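제출은 했는데 잠이 오지 않아서 쓰는 글

글쓴이의 말: 동인지 여름호(June 발행)에 실을 짧은 소설입니다. 지난번에 올린 초고를 많이 고쳐서 다시 올려요. 4/28/18

내가 그 집에서 맡은 일은 한마디로 말하면 '언제 놓을 것인가'를 정하는 일이었다. 한마디로 말하면 그렇고, 길게 말하라면 밤새도록 할 수 있다. 우리 엄마는 지금도 내가 컴퓨터를 고치는 줄 아시는데, 명절마다 설명을 드리다가 송편이 다 식어 버린 뒤로는 그냥 그렇다고 해 두었다.

스카르네셀(Skarnesel)은 사람이 물건을 집고 옮기는 모습을 보고 움직임을 배우는 프로그램이었다. 그 안에 방을 알아보는 부분이 있었고, 다음에 할 일을 고르는 부분이 있었고, 맨 끝에 손가락을 벌리고 오므리는 부분이 있었다. 앞의 둘은 이름도 근사했다. 눈 노릇을 하는 쪽이 리르네르(Lirner), 순서를 짜는 쪽이 멘사(Mensah). 내가 맡은 쪽은 그냥 '손'이라고 불렸다. 처음에는 조금 서운했는데, 나중에는 그 이름이 제일 마음에 들었다. 회의에서 누가 "손은 어떻게 됐어요?" 하고 물으면 괜히 내 손을 내려다보게 되는 것도 좋았고.

꽃병을 옮기는 과제가 들어온 건 봄이 다 가기 전이었다. 컵이나 접시는 그런대로 되던 때라 다들 가볍게 생각했다. 목이 좁고 몸이 넓은 병을 들어서, 기울이고, 옆 탁자에 다시 세우면 끝. 그런데 병 안에 꽃이 있으면 이야기가 달라진다. 꽃은 리르네르가 제일 싫어하는 물건이었다. 가장자리가 너덜너덜하고, 방금 본 모양과 지금 본 모양이 다르고, 꽃잎인지 잎인지 뒤에 있는 종이인지 저도 자신이 없어서 확률을 이리저리 흩어 놓았다. 나는 그 흩어진 점들을 보고 있으면 이상하게 정이 갔다. 나도 꽃 이름을 잘 모르는 사람이라, 꽃집에 가면 꼭 그런 얼굴을 하고 서 있곤 했으니까.

문제는 병을 놓는 순간이었다. 멘사는 병 바닥이 탁자에 닿으면 놓으라고 했다. 옳은 말이다. 그런데 손은 닿았다는 걸 어떻게 아느냐 하면, 손가락에 걸리는 힘이 어느 값 아래로 내려가는 것을 보고 짐작한다. 그 값을 나는 300으로 두었다. 컵은 300이면 충분했다. 병은 모서리부터 닿는다. 모서리가 닿으면 힘이 한 번 쑥 내려갔다가, 몸통이 따라 내려오면서 다시 올라간다. 손은 그 첫 번째 쑥 내려감에 속아서 번번이 너무 일찍 놓았다. 연습용 플라스틱 병이 탁자 위를 도르르 굴러가는 소리를 그 봄에 얼마나 많이 들었는지 모른다. 나중에는 그 소리가 나면 다들 고개도 들지 않고 "아이고" 하고 말았다.

값을 올려 보았다. 800까지 올렸더니 이번에는 들고 가는 도중에 놓았다. 내려 보았더니 병이 멀쩡히 서 있는데도 끝내 놓지를 않았다. 탁자 앞에 팔이 멈춰 선 채로, 꽃병을 붙들고, 계획표에는 '완료 대기'라는 글자만 깜박거렸다. 나는 커피를 타러 갔다 왔다. 그대로였다. 그때 내가 무슨 생각을 했느냐 하면, 할머니 생각을 했다.

할머니는 물건을 건네줄 때 늘 한 번 더 쥐셨다. 뜨거운 국그릇이든 용돈 봉투든, 내가 받았는데도 놓지를 않고 "잡았나?" 하고 물으신 다음, "네" 하면 그제야 손을 떼셨다. 어릴 때는 그게 성가셔서 확 잡아당기다가 국을 쏟은 적도 있다. 이사하던 날에는 거실 장식장에 있던 도자기를 신문지에 싸서 주시면서 세 번을 물으셨다. 잡았나, 잡았제, 인자 놓는다. 그 말이 왜 그 밤에 그렇게 또렷했는지 모르겠다. 사무실에는 나 혼자 남아 있었고, 창밖은 깜깜했고, 팔은 병을 쥔 채 여전히 대기 중이었다.

그래서 물어보게 만들기로 했다. 거창한 방법은 아니다. 힘이 값 아래로 내려가도 바로 놓지 말고, 손가락을 아주 조금만 풀어 본다. 풀었을 때 병이 움직이면 다시 쥔다. 움직이지 않으면 조금 더 푼다. 그래도 움직이지 않으면 그때 놓는다. 병이 움직였는지는 리르네르에게 물어야 하는데, 꽃을 보고 대답하면 안 되니까 병의 목만 보라고 했다. 꽃은 제 마음대로 흔들려도 괜찮다고. 이 부분을 적을 때 나는 주석에 괜히 길게 썼다가 지웠다. 남은 주석은 두 줄이었다.

잡았나 확인.
놓는다.

정리하는 도구로는 파테오(Fateo)를 썼다. 시연 기록을 죽 늘어놓고 손가락 힘과 영상을 나란히 되감아 볼 수 있는 물건인데, 화면이 못생겨서 다들 불평하면서도 하루 종일 켜 놓았다. 나는 거기서 사람이 시연한 기록 1040개를 다시 틀어 보았다. 하룻밤에 다 본 건 물론 아니고, 한 주가 넘게 걸렸다. 처음에는 숫자만 보려고 했다. 그런데 보다 보니 사람들도 물어보고 있었다. 병을 세우고 나서 바로 손을 떼는 사람은 거의 없었다. 아주 잠깐, 기록으로 치면 점 몇 개밖에 안 되는 동안, 손이 느슨해진 채로 병 곁에 머물렀다. 우리는 그 구간을 지연이라고 불렀고, 학습할 때는 잘라 내고 있었다. 깔끔한 데이터를 만든다고 내가 직접 짠 스크립트였다. 성실하게도 잘라 놓았더라.

나는 그 스크립트를 고쳐서 잘라 낸 부분을 도로 붙였다. 다시 배우게 하는 데 이틀이 걸렸고, 그동안은 할 일이 없어서 책상 서랍을 정리했다. 서랍에서 할머니가 주신 봉투가 나왔다는 식으로 쓰면 소설 같겠지만 나온 것은 유통기한 지난 영양제와 규격이 안 맞는 나사 한 줌이었다. 나사는 버리지 않았다. 언젠가는 맞는 구멍이 나타날 것 같아서.

새로 배운 스카르네셀이 병을 옮기던 저녁에는 일부러 사람들이 퇴근하기를 기다렸다. 잘되면 내일 보여 주면 되고, 안되면 도르르 소리를 나만 들으면 되니까. 팔이 병을 들었고, 기울였고, 탁자 쪽으로 내렸다. 모서리가 닿자 그래프가 쑥 꺼졌다. 예전 같으면 거기서 놓았을 것이다. 손가락이 조금 풀렸다가, 다시 쥐었다. 몸통이 따라 내려왔다. 또 조금 풀렸다. 병은 움직이지 않았다. 또 조금.

나는 그만 소리 내어 "잡았다" 하고 대답하고 말았다. 빈 사무실에서, 마이크도 달려 있지 않은 기계에다 대고. 그러고는 창피해서 얼른 기록을 저장하고 이름을 붙이려는데, 마땅한 이름이 떠오르지 않아 날짜도 없이 '인자 놓는다'라고 적었다. 다음 날 아침 회의에서 누가 이게 무슨 버전이냐고 물었고, 나는 손 버전이라고만 했다. 설명하자면 길어지니까. 그리고 그날 저녁에는 오랜만에 엄마한테 전화를 걸어서, 컴퓨터 말고 손 이야기를 조금 해 드렸다. 엄마는 한참 듣더니 그건 할머니 버릇 아니냐고 하셨다. 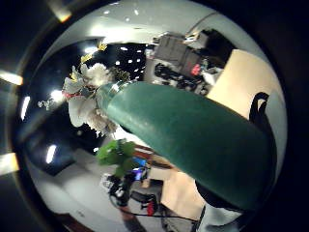
잘 읽었어요, 초고보다 훨씬 좋네요! 저는 지연 구간을 도로 붙이는 대목에서 한참 멈췄습니다. 저도 비슷한 정리 스크립트를 짜 놓고 몇 년째 열어 보지도 않았거든요. 다만 하나만 여쭤볼게요. 값을 800으로 올렸을 때 들고 가는 도중에 놓았다고 하셨는데, 힘이 줄면 놓는 방식이니까 병 무게가 가벼운 쪽이었다고 한 줄만 넣어 주시면 저 같은 사람도 덜컥거리지 않고 넘어갈 것 같아요. 할머니 말투는 절대 고치지 마시고요. 여름호 나오면 꼭 사서 읽겠습니다.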